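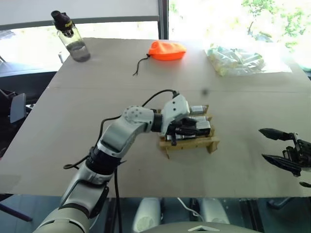 Flarnness: Wortliste für Kreuzworträtsel

Flarnness ist eine freie deutsche Wortliste für alle, die Kreuzworträtsel selbst bauen, und sie wächst immer noch! In Version 9 sind endlich die Flussnamen dabei (die kurzen mit zwei und drei Buchstaben, auf die alle gewartet haben).

Format

Eine Textdatei, UTF-8, pro Zeile ein Wort und eine Wertung von 1 bis 100. Umlaute stehen als AE, OE, UE, ß als SS. Das längste Wort hat 32 Buchstaben.

Benutzung

Datei in Clusby laden, Mindestwertung auf 80 setzen, losfüllen – die Gitter werden damit richtig schön!

Bekannte Lücken

Schweizer Begriffe fehlen weitgehend, Pflanzennamen kommen im Januar.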